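Paper roses and a yellow tray

I came to floral wallpaper late. My mother had it in every room in Jarkthorpe, and I spent most of my twenties painting over the stuff wherever I found it. Then in August Ngozi Effiong sent me a roll of offcuts and I was done for – I've now papered the inside of two cupboards and the back of a bookcase!
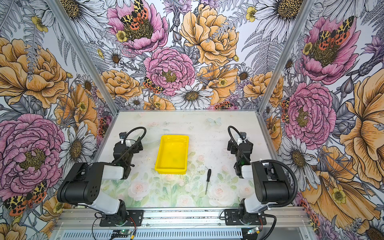 What I love is busy walls around a quiet worktop. Let the walls shout, all flowers, and keep the surface pale with a few soft pink roses and green leaves. Then one bright thing, such as a shallow yellow tray, has room to sing. I keep mine for screws and the odd screwdriver (it never goes back in the drawer, whatever I promise Ngozi).

Printed panels do mark, mind you. Scratches, smudges, crumbs or bits of debris – a pale background hides none of it.

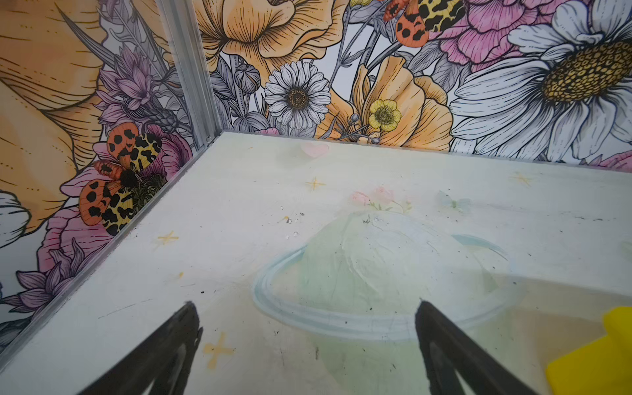
Still, I'd have the whimsical ones every time. Give me a green planet with a blue ring, a few yellow sparkles and a pink heart you only notice on the third cup of tea. Abimbola Etim thinks planets and roses should never meet. She has 19 cushions, all beige, so we've agreed to leave it there.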